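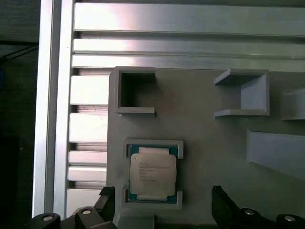
Processor in its tray at the Liser open day, gripper fingers on either side.

Workshop tips: what I took home from a robot demo

I went to Liser expecting a sales pitch and got one. 70 minutes of it. I still wouldn't pay for an arm to handle computer parts at my bench, but the fixtures were worth a look.

Make a tray for any part you hate dropping. Raised corners, and notches at two ends so you can see how it sits.

Bolt your holders to one plate and the plate to aluminum extrusion. Loose jigs wander.

Leave finger room on both sides of the part.

Skip the arm. The man from Drerkberg said it never gets tired. Neither does my vise, and I didn't need a brochure for that.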